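Lemon table, pics

Quick dump of the lemonade stuff before I forget. Brown table, blue tape, way too many lemons on the shoping list. More in June maybe.

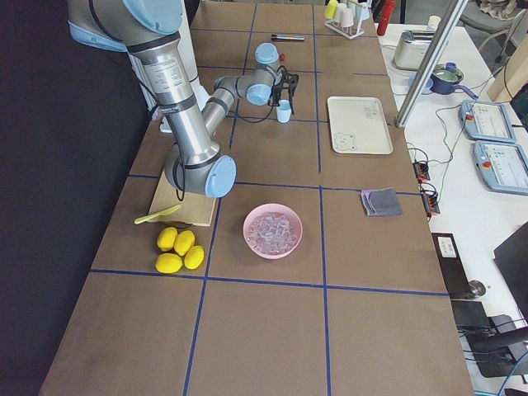
Baltazar Olvera

Four lemons, yellow spatula by them on the board. Pink bowl of ice. Love that bowl. Bear tray up top, keeping that one forever.

Cups next. Pastels, upside down on the white wire rack. Yellow one is my favorite, Xiomara wants the mint. Toaster off to the side, no toast today sorry

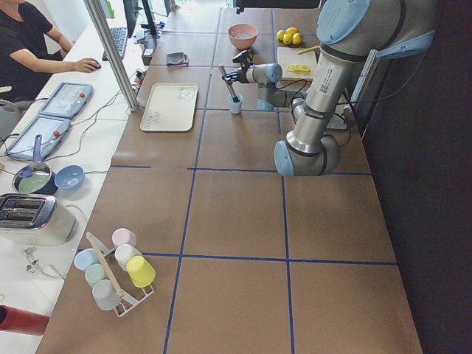 Slices

Round ones, fanned out on the cutting board, knife still there. Little blue cup with a red berry in it. Raspberry? Strawberry? teh color is great either way. 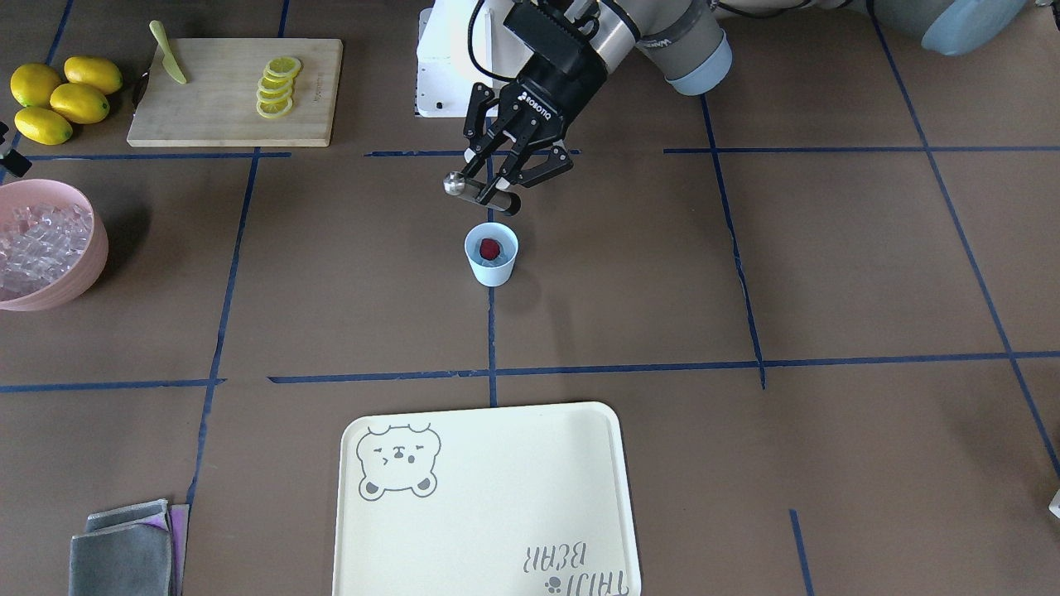 Lemon slices, berry cup.

Recent galleries
Brito picnic, 38 pics
Zellevska porch
Provent shelves, before and after

We use cookies. OK / Settings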